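The willow people of Drusau

When I came to Drusau the first time, I expected to find a museum and perhaps an old man at the door of it. The museum exists, it has two rooms, and it was closed. But behind it, along the river, the willows were standing in long rows, cut low and tied with numbers, and a woman in rubber boots told me that I was walking in her harvest.

The town has lived from willow since 1808, when the landowner gave the wet fields to the poorer families, who could grow no wheat on them. What they could grow was rods. In the best years the baskets went down the river by the boatload, for potatoes, for bread, for laundry and for geese. My hostess remembers that her grandmother measured a potato basket with her forearm and was never wrong by more than a finger.

After the war came the plastic crate, and most workshops shut their doors. The Lindemann workshop stayed open, mainly through stubbornness, and today it is the oldest in the town. Six people work there. They cut in November, when the leaves have fallen, and they sort the rods by length in an old barrel, pulling out the tallest first. Some rods are boiled with the bark on, and from this they take the warm brown colour that customers like so much. Others are peeled and left pale.
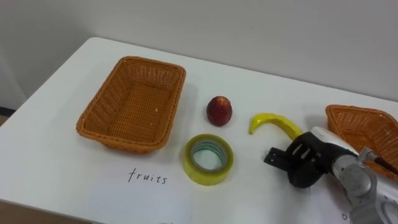 Text: Jinlong Mao
9 June 2024

A simple tray for bread takes a good weaver one morning. The base is the slow part. If it is not tight, the sides will pull it out of shape, and then no skill at the rim can save it. Apprentices make only bases in their first winter, and many of them leave before spring. I tried one myself and my thumbs were sore for a week – the base went to the stove.

The question of money is not a pleasant one. A round log basket costs 85 euros in the workshop, and visitors often put it back on the shelf when they see the label. In the garden centre on the main road they find something similar for much less. The weavers do not speak badly about these baskets. They only ask you to lift one by the handle when it is full.

Help has come from a direction which I did not expect. Stivinus, a small seed company two villages away, wanted to stop packing its gifts in cardboard and ordered 3000 little baskets over three years. For this order the workshop took two new apprentices, and the lower field, which was left to the nettles for a long time, was planted again.

In the evening I went once more to the river. The rods were already higher than my shoulder, and the woman in rubber boots was pulling bindweed out of the rows. She gave me a bundle to carry and we walked back to the town with it.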